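Reading the new ballot access rules

9 Jan 2019

The town clerk's office posted the revised petition rules for local office last week, and I spent two evenings going through them line by line against the old version. The new text runs 30 pages where the previous one ran 11. Most of the added length is definitions. A few of the changes matter to anyone who plans to circulate a petition before the April filing date, so these are my notes.

The signature requirement for a council seat in Misisow is now a fixed number, 600, for every ward. It used to be a percentage of the votes cast in the ward at the last general election, which meant that a candidate in the Dolletti ward needed far fewer names than one in Frerichs. The fixed number is easier to administer and easier to explain on a sheet of paper. It is also a real increase for the two smallest wards. Dolletti has 2214 registered voters, so a candidate there has to find more than one in four of them, and a voter may sign for only one candidate per seat. By arithmetic alone, no more than three people can qualify. I have not seen this discussed in any of the council minutes.

Section 4 covers the form itself. Each sheet must carry the full heading, printed before the first signature is collected. The old rules allowed a heading to be completed later, provided that the circulator initialed it. That option is gone. A sheet with an incomplete heading is void in full, including every valid name on it. The size of the paper is also fixed now, and both sides have to be used before a second sheet is started, which I think will cause trouble with cheap paper and felt pens.

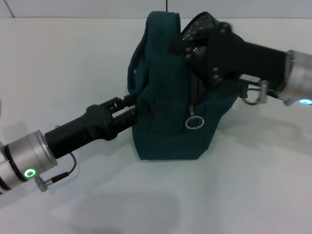
Section 5 deals with custody, meaning who holds the sheets between the day they are signed and the day they are filed. Under the old rules this was a single sentence. Now there is a log, and each transfer from one person to another gets a line with the time and both signatures. Between transfers the sheets must be kept in "a closed container suitable for the purpose," and the phrase is not defined anywhere in the 30 pages. A box with a lid would seem to qualify. So would a cloth bag with a zipper, like the teal one in the photo, although a zipper can be opened and closed again and leaves no trace of it. If the intent is to show tampering, the rule should ask for a numbered seal. If the intent is only to keep the pages together and out of the rain, the log is doing all of the work and the container clause could be dropped.

The penalty for a gap in the log is also unclear. Section 5 says the sheets "may be set aside." Section 9, on challenges, says that sheets not kept in accordance with Section 5 "shall not be counted." Those two cannot both be right. When a general section and a specific one conflict, the usual reading is that the specific one controls, but I can make a case for either of these being the specific one. I would expect the first contested filing to turn on this point.

Challenges must now be filed within five business days instead of ten. The person bringing the challenge has to list each signature by sheet and line number and give a ground for each one. Blanket challenges, of the kind used against the Zatik Street slate two cycles ago, are no longer accepted. This is the best change in the document. The shorter window does put pressure on the clerk's office, which has to make copies available on the day of filing - the rule says so plainly - and the office has one copier.

Two smaller items. Circulators no longer have to live in the ward, only in the town. And a signer who has moved within the same ward since registering is counted as valid if the old address is still on the rolls, which settles an argument that came up in most of the challenges I have read.

I sent the clerk a note with the conflict between Sections 5 and 9 and asked whether a correction is planned before petitions open. The reply said that written comments are being collected and will be passed to counsel. The comment form is at the counter and also at the back of the PDF, after the sample log. If you fill it out, cite the section and paragraph, as the form has no place for general remarks.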